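4. Restocking and Sorting of Chilled Goods from Perforated Baskets
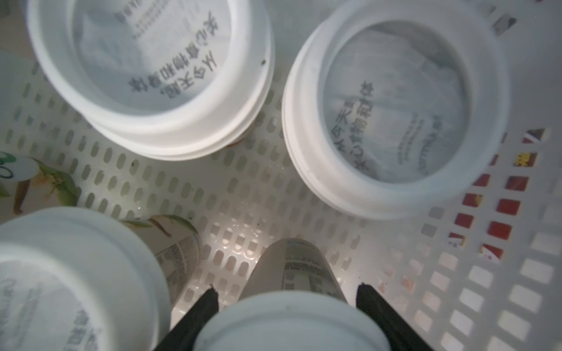 Druta Hamann

Figure 4. Wrist view during the basket task. Two gripper fingers flank a yogurt cup at the near side of a white perforated basket; three further cups and two bottles share the basket.

4.1 Purpose of the task

The preceding section reported results for single items presented on a flat surface. Those results are of limited use to a shop. Goods in a small store reach the shelf from crates and baskets, in mixed company, and a clerk who clears a basket does so while thinking about something else. The basket task was introduced to find out how much of the success measured on the flat surface survives when the same items are placed inside a container with walls and with other items nearby.

The task was defined in plain terms. The machine is given a basket of mixed goods and is asked to move each cup to a shelf tray, upright and with the lid undamaged. Bottles are to be left until all cups have been removed. No order is given for the cups themselves. The operator may not touch the basket after the start signal.

4.2 Materials

The Stilel arm was used for all trials in this section, with the two-finger gripper described earlier. Control software was the Banano planner in its March release. No changes were made to either between the flat-surface trials and the basket trials, so that any difference in outcome could be attributed to the container and its contents.

Sealed yogurt cups were chosen as the main item. They are common, they are light, and they fail in ways that a customer would notice. A cup held too firmly at the wall will buckle. A cup held too loosely at the rim will turn in the grip and arrive on its side. The lid is a thin sealed sheet and cannot be used as a contact surface at all. In Figure 4, the broad ribbed rims of the cups can be compared with the narrow space the fingers have to work in. The lids carry a printed slogan, 从今天起，关心食物和身体 ("from today on, care about food and body"), and the direction of this print was used by the planner as a cue to the rotation of each cup.

Bottles were included as obstacles. One arrangement, shown in the figure, places a bottle upright directly behind the cup nearest the gripper and a second bottle on its side between two of the cups at the left. This arrangement was considered difficult in advance, and it is discussed separately below.

4.3 Procedure

Each basket was filled according to a written plan. There were 12 plans in all. The planner received the wrist view only. An overhead view was available to the research staff for scoring but was not passed to the machine.

A trial began with the arm above the basket and ended when the last cup had been placed, when the time limit was reached, or when the operator called a stop. The time limit was 800 seconds per basket. This is far longer than any shop would accept, and it was set so that slow but correct behavior could be told apart from failure.

Three outcomes were recorded for each cup. A cup was scored as placed if it stood upright on the tray with its lid whole. It was scored as damaged if the lid was pierced or the wall was visibly buckled. All remaining cups were scored as not placed, whatever the cause.

4.4 Results

Of the 41 cups presented, 22 were placed. The rest were divided between damaged cups and cups not placed, with the second group the larger of the two. On the flat surface, by comparison, failures with the same cup were rare enough that no pattern could be drawn from them.

The failures in the basket did show a pattern. Most occurred before any contact with the target cup. The planner would select a cup, compute a path for the fingers, find that one finger would meet the wall or a neighbor, and withdraw to begin again. In several trials this cycle was repeated until time ran out. The hand was able to make the grasp; the planner would not commit to it. When the operators later moved the arm by hand along the rejected paths, a good number of them were found to be clear.

The position of a cup within the basket mattered more than the number of items around it. Cups with open floor on two opposite sides were generally placed on the first attempt. Cups against a wall were generally not. Where two cups stood close together, with only a narrow strip of floor between them, the result depended on which was chosen first, and the planner had no rule for making that choice well.

4.5 The basket itself

The container proved to be a larger source of error than had been expected. Its floor and walls are full of openings, and a camera looks through them as readily as it looks at them. Along the right side of the basket in Figure 4, colorful packaging outside the basket shows through the wall in patches of red, orange, white, and dark blue. To a person this is plainly something beyond the wall. The planner, in some trials, treated such patches as items inside the basket and reserved space for them, which reduced the free area it believed it had.

Lighting made the matter worse. Light in the basket is uneven - bright toward the center and lower right, gray toward the top - and the fine print on one lid is partly washed out. The rotation cue described in 4.2 was therefore weakest on some of the cups where it was most needed. Small water droplets on the floor, visible near the center, also return bright points of light. Moisture is ordinary with chilled goods, and a system meant for a shop must be able to work in its presence. No attempt was made to dry the baskets between trials.

A solid-walled bin would remove part of the difficulty. We do not recommend this as a remedy. Baskets of the perforated type are cheap, they stack, they drain, and stores already own them. A machine that requires the store to replace its containers has shifted the cost of the chore to another line of the budget.

4.6 Obstacles

In plans with a bottle directly behind the target cup, the fingers can still approach from the left and right, as they do in the figure. The trouble comes on the way out. A straight upward lift clears the bottle, but any small tilt during the lift brings the rim of the cup toward it. Two of the damaged cups were traced to this kind of contact. Slower lifting reduced the tilt in informal tests, at a further cost in time.

Bottles lying on their sides caused a different problem. A bottle of this kind can roll when a cup beside it is moved, and the planner assumed that everything other than the target would stay where it was. After each successful removal the view was refreshed, but not during the removal. We regard this as a fault in the method and not in the equipment, and it should be possible to correct it without new hardware.

4.7 Assessment

On the evidence of this section, the machine cannot yet be given the chore of clearing a mixed basket without supervision. It can do part of the chore. With an operator free to shift a bottle or turn the basket, many of the stalled trials could probably have been completed, and a shared arrangement of this sort may suit a back room where one person oversees several stations. Whether it would save that person any labor is a separate question, and the present trials were not designed to answer it.

The results also suggest that item difficulty, as commonly reported, is a poor guide to task difficulty. The same cup appears as an easy item in Section 3 and as a hard one in the present section. Future reports should state the container, its contents, and the lighting alongside the item. The trials in Section 5 follow this practice and extend the task to folded cartons, with the time limit unchanged.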